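Search this site
Go

Shape blocks

Shape blocks are small solid pieces, each made in one simple geometric form, which are used for play, sorting and early lessons about shape and colour. They differ from building bricks in that they have no studs or joints, and they are held together only by their own weight when stacked.

Forms

The usual forms are the cube, the cylinder and the triangular prism. Many sets add a star, which is a short prism with five points. A star can lie flat or stand up, but it is difficult to build on it. The cylinder rolls when it is put on its side, and for this reason it is often the first form that small children recognise by touch.

Materials and colours

Older sets were mostly cut from beech or maple. Plastic blocks are now common, and their surface may be smooth or have fine grooves and ridges, which give a better grip. Most makers keep to a few strong colours - red, blue, green and yellow - and the same form can appear in more than one colour. In this way the blocks can be sorted by form or by colour.

The Galtville set

The teacher Minoru Maruyama described a set of 15 blocks for the nursery school in Galtville. The firm Tokarz produced it later in a box of 80 pieces, and a larger box of 162 was sold to schools in Nerby.

Use

The blocks are normally laid out on a board or a low table, with some space between them. A common exercise is to ask for one block by two properties, for example "the green cylinder".

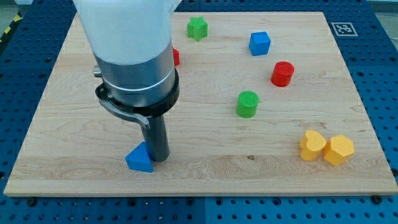 Coloured plastic shape blocks on a light wooden board.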